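Pida 2-slot toaster, black, with Drenitz plate and green mat

Dustden Home > Small kitchen > Breakfast sets
Item 202
In stock

I've been selling bits and pieces for small kitchens for a good while now, and breakfast is the thing people write to me about most. They want toast, they've got very little worktop, and they don't want to spend a whole weekend reading about toasters! So I put this set together: the Pida two-slot toaster in black, the round black Drenitz plate and a green cutting mat with a grid on it. You can buy the three together or pick out the one you want, and there's no minimum order on any of them.

The Pida is the one I use myself every morning, so I'll start there. It's a long-slot sort of toaster with its controls at one end, and all you have to get to know is a round black knob for how brown you like things and a couple of buttons beside it. I had it set up and toasting before I'd found my glasses.
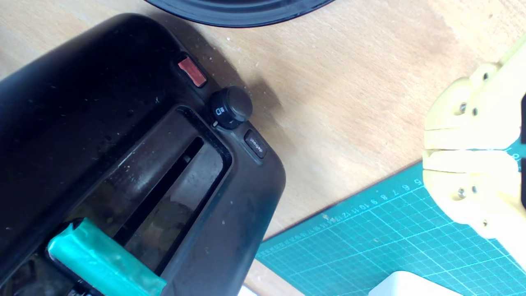

Villalba, June

I've had a proper go with the Pida over two years of breakfasts now and I still like it, so I've tidied up this page and put my notes in some kind of order. If you read the old version, the toaster hasn't changed, I've just stopped rambling quite so much (a bit, anyway).

The browning knob. It turns smoothly and it stays where you leave it. There are no clicks, so you can stop anywhere you fancy, and there's a small white mark by the knob to line it up against. I like mine a little past the middle for ordinary white sliced and nearly all the way round for a dense rye. Start lower than you think on your first morning. My old toaster was a feeble thing and I'd got used to having it on full, and the first two slices I did in the Pida went straight to the birds.

The red-orange button. People ask me about this one quite a lot. It's the cancel button, and pressing it brings the toast straight up. I use it more than I thought I would, mostly when I've got distracted and can smell that things have gone far enough.

Frozen bread. I keep a loaf in the freezer and pull out slices when I want them, so this matters to me. Press the lever down first, then the frozen bread button, and it adds a bit of time on the end for you. It copes with crumpets as well, though I give thick ones a second short go.

The slots. They're nice and long, and the metal guides inside keep a slice standing up in the middle so you don't get one pale side and one black one. Ordinary sliced bread goes in with room to spare. Hand-cut is fine too if you've got a steady hand with the bread knife - I haven't, and mine come out like doorstops at one end, and even those go in if I put the fat end down the roomy side. Bagels want cutting properly in half. Please don't force anything in, and please unplug it before you go fishing for a bit of crust. I shouldn't have to say it, but I get the emails.

Crumbs. Matt black plastic shows every crumb, there's no getting round it. If that sort of thing bothers you, you'll be wiping it daily. A dry pastry brush along the top and round the knob does the job in a few seconds, and then a barely damp cloth once it's cooled down. Don't use anything scratchy on it. The crumb tray pulls out from underneath and I empty mine when I remember, which isn't as often as it should be.

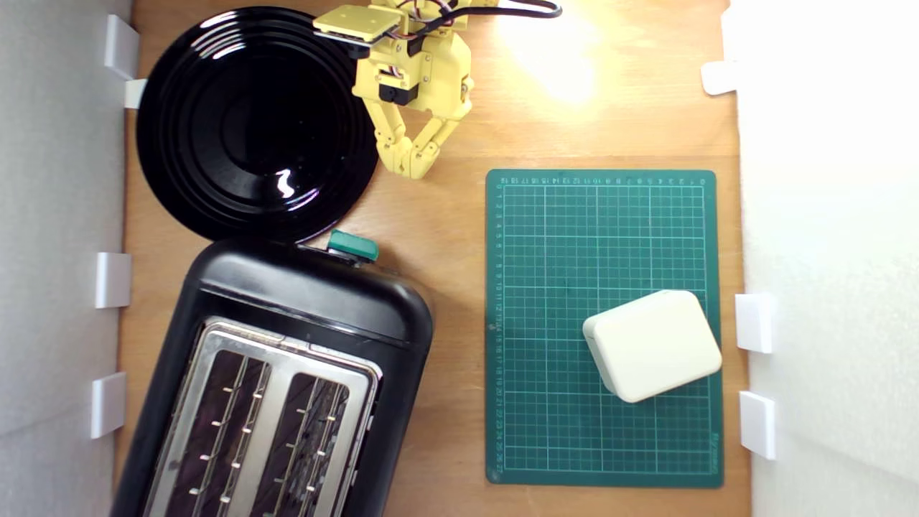
As for where to put it all, I'd measure your worktop before you order, and I mean with a tape and not by eye. The toaster is longer than people expect from something with only two slots, and you'll want a clear bit of space at the controls end so you can get your fingers to the knob. Leave the air above it free as well, so not under a low shelf and nowhere near a curtain. I have mine with one long side to the wall and it's perfectly happy there. The flex comes out underneath and tucks away neatly enough if your socket is close by.

The mat. I started putting this in because I was forever buttering toast on the bare table and then being cross about the state of the wood. It's the sort with a light grid printed on it, made for craft knives really, and I'll be straight with you, it isn't a food board. Don't chop onions on it! What I use it for is everything round the edges of breakfast: opening the post, cutting tapes and packets open, trimming labels for the jam jars, standing the marmalade on. The corners are rounded so they don't catch on your sleeve, it lies flat, and it wipes down in no time. Keep it away from the toaster's hot end, and keep it out of the sun on a windowsill too, as mats of this kind go wavy with heat and they never quite come back.

I did try a bigger mat for a while and went back to this size. On a small table the big one left nowhere for a mug.

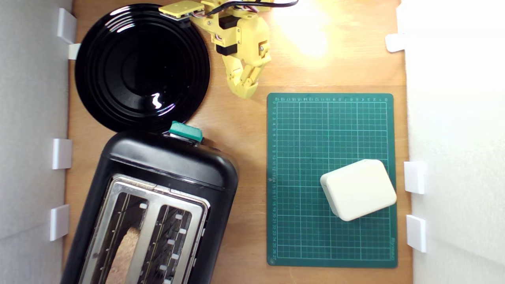 Plates are a personal thing and I've gone back and forth over whether to put one in the set at all. I had plain white for a bit, and they were fine, and nobody ever wrote in about them. The Drenitz gets me letters. It's round and black and very glossy, with fine rings running round the rim and a smooth dip in the middle, so it catches the light whichever way you turn it, and a piece of pale toast looks rather smart sitting on it. The rings do hold a few crumbs, and I run a soft brush round them when I'm washing up. Fingerprints show too, more than on the toaster even. Dry it with a clean tea towel and it comes up lovely.

If you only want the plate, I sell it in packs of 8 as well, which suits a café or a big family. Put a note on the order if you'd like them sent in two boxes, they're a fair weight all together.

What comes with it
Pida toaster with crumb tray fitted
Drenitz round plate, black
Green cutting mat
Pida's own instruction leaflet (small print, I'm afraid, and I can send you a larger copy if you ask)

Bits people ask

Bun rack: not with this one. I warm rolls in the oven.
Other colours: only black at the moment. I've asked about cream.
Spare crumb trays: yes, under Pida spares.
Buying the mat without the rest: yes, choose it from the list before you add to basket.

Sending and returns
Orders in before noon go out the same afternoon from Dustden. Everything's wrapped in paper, so save the box until you've plugged the toaster in and tried it. If it isn't for you, pop it back in that box with the crumbs shaken out and drop me a line for the returns label.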